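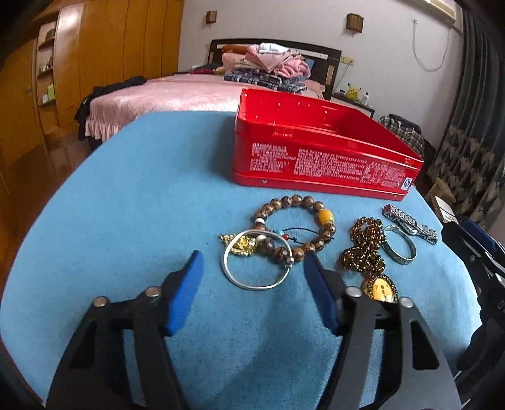

Home Cooking, Session 4: Stocks, Soups and the Patient Onion
Notes for the evening group, 4/22/21
Instructor: Valentyna Tkachenko

Welcome back, everyone! Last time we ran out of evening before we got to the onions, so we'll start there, and I promise to talk less about my grandmother's kitchen in Dernska (well, a little less).

Onions first

Slice them thin, pole to pole, and put them in a wide pan with butter and a good pinch of salt. Medium-low heat. They will go limp, then gold, and then for a long while they'll seem to do nothing at all, and this is when most of us turn up the flame and regret it. Leave them be. Stir when you pass by, and if the bottom of the pan gets dark and sticky, a spoonful of water will loosen it — all that brown goes back into the onions and tastes wonderful.

The stock

You'll want 784 grams of chicken backs or wings, one carrot, one stalk of celery, a bay leaf, and cold water to cover by a couple of inches. Bring it up slowly and skim the gray foam. Keep it at a lazy bubble for three hours or so. I don't salt stock until I know what it's going to become, and I'd ask you to try it my way once before you argue with me!

Putting the soup together

Roughly 630 grams of raw sliced onion makes soup for four. Once they're deep brown, stir in a spoonful of flour, cook it for a minute, then pour in the hot stock a ladle at a time. Simmer for 22 minutes, taste, salt, taste again. Stale bread and a melting cheese go on top, and then under the broiler. Stand there and watch it, please.

For next time

Make the stock at home and bring a jar, labeled with your name. Read the Filberg chapter on beans, at least the part about soaking. We'll pick up in the middle of it.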